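I've been reading the same anonymous confession blog for way too long, and last month I finally got up the nerve to email the woman who runs it and ask if she'd talk to me. She said yes in like four minutes. With a smiley. I had cleared my whole afternoon to be rejected!

The rules were simple. No name, no photo, no kids' names, and I could say she lives in Hollport because, as she put it, "everybody who'd care already knows." So I'm calling her the Diet Lady, which she picked herself and which made her laugh so hard she had to put the phone down.

If you haven't read her, the blog is called Joltby and it started as a food diary. You were supposed to get weigh-ins and recipes. What you got, by the second week, was a post about eating shredded cheese over the sink at eleven at night with the light off.

"I wrote the cheese thing and went to bed feeling sick," she told me. "I had 150 readers, and I knew maybe 100 of them from church or from the gym. I figured I'd have to move."

She didn't have to move. She woke up to a pile of comments and every one of them was somebody else's cheese. One woman keeps frosting in an empty sour cream tub. One guy parks behind the bank to eat his drive-thru so it won't smell up the garage. (I see you, sir. I park behind the library.)

So I asked her the thing I've always wanted to ask, which is how much of it is true.

"All of it happened," she said. "I move it around a little. If it was my sister, I'll say it was a neighbor. My sister still knows."

And is the sister okay with that?

Long pause. "She is on Tuesdays and holidays, let's put it that way. No, she's fine. She sends me stuff now. She wants royalties."

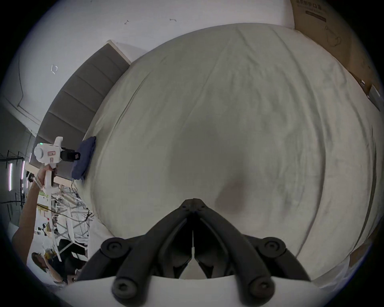 There are no royalties. I asked about money because I'm nosy, and she was a good sport about it. The only offer she's ever gotten was from an outfit called Skurkance that sells some kind of meal shake, and they wanted her to be "relatable, but in a more hopeful way." She still says that to her husband when he's loading the dishwasher wrong. She tried the shake, too. Her whole review was that it tasted like a wet envelope, and she did not get a second email.

These days a post gets 3,000 readers on a normal day. The big one, from back in February, got 3,927 comments, and she's read every single one. That was the one about crying in the parking lot at her kid's swim meet and telling everyone it was the chlorine.

"I wasn't even sad about anything good," she said. "I'd forgotten the snacks. It was my turn for snacks and I forgot, and another mom had extra, and she was so nice about it that I could've bitten her."

I laughed, and then I told her my own version, which involves a bake sale and I'm not putting it here. She didn't say anything wise. She said "oh NO" and then asked what kind of muffins.

She writes at the kitchen table before anybody's up, 5:30 or so, on a laptop with no working letter V. Somebody named a stray cat Vakulenko in the comments once and she had to copy and paste it for a week. She's not getting it fixed — she says she'd just spend the money on popsicle molds and then never make popsicles.

Before we hung up I asked if there was anything she'd never post. She said sure, two things, and told me one of them. I'm taking it to my grave. Then her dryer buzzed and she had to go.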